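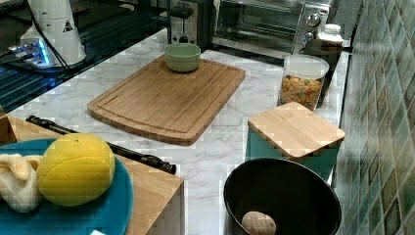
Arm budget for the kitchen bench: buy now or wait?

zixuan_fan
Wednesday, August 28, 2019
We have 2000 left for the counter setup in Prasville. Cerutska wants 1103 for a second gripper. I'd take it and stop arguing.

spyros_k
And the spare cable? The service plan? Their quote to us in April left out shipping, which came to 167. Read the whole PDF before you sign.

zixuan_fan
Read it. Shipping is in there this time.

lihua.zheng
Still no. You have one arm that can't do a full day of bowls and plates yet. A second gripper fixes what, exactly?

zixuan_fan
Swap time. We lose half the morning to it.

ximeng
So practice swapping. I'd put the money into mounts and a longer cable, ours runs right over the counter.

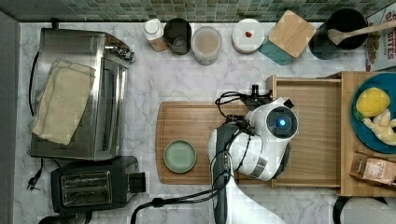 Arm over the cutting board and tray, cable trailing down past the toaster

spyros_k
Yeah, that cable would bug me more than the gripper does.

zixuan_fan
A cable is cheap — we can do both.

lihua.zheng
"We can do both" is how the Nonau bench ended up with 2 carts and no spare parts. Get a second quote from Jiang first.

zixuan_fan
Jiang takes weeks to answer an email.

lihua.zheng
Then it takes weeks.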